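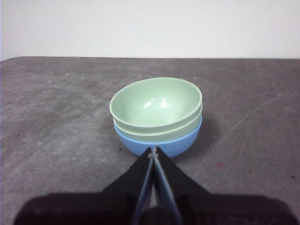

How many plastic bowls can safely go in one stack? For everyday bowls of matching diameter, the kitchenware buyer at Skurnville sets the limit at nine on an open shelf, and fewer where children reach for them.

The buyer, who has handled moulded tableware for 25 years, regards nesting as a matter of wall angle. "A hemispherical bowl with a steep side will grip the one inside it," she said. "You want a few millimetres of rim showing on each bowl below the top one. If the rims close up, you have a vacuum fit, and somebody will be prying at it with a butter knife."

Three bowls, two green over one blue, present no difficulty on a flat surface. Colour is a separate question. Skurnville sells its bowls in mixed sets, and customers ask whether the pigments behave differently in the dishwasher. In her experience the pale greens hold up and the darker shades chalk first, usually on the inside wall where cutlery has already scuffed the gloss.

She was less relaxed about storage after washing. Plastic holds little heat and dries slowly in a rack, so bowls put away straight from the cycle trap water at the base. "Upside down on a tea towel, then stack. Overnight if you have the bench space."

The Latham range, introduced in February, has a thickened rim and a shallower base than the one it replaced. The previous mould had been in use for over 200 production runs and its edge had gone soft. The new base costs some capacity – the bowl takes 32 millilitres less – but it sits flatter.

Asked about mixing brands in one stack, she advised against it. Two bowls of the same nominal size can differ at the shoulder, and the upper one then rides on a single line of contact. "It looks fine until you open the cupboard door quickly."

Replacement bowls are sold singly in the Latham range. Lids are ordered separately and do not fit the earlier mould.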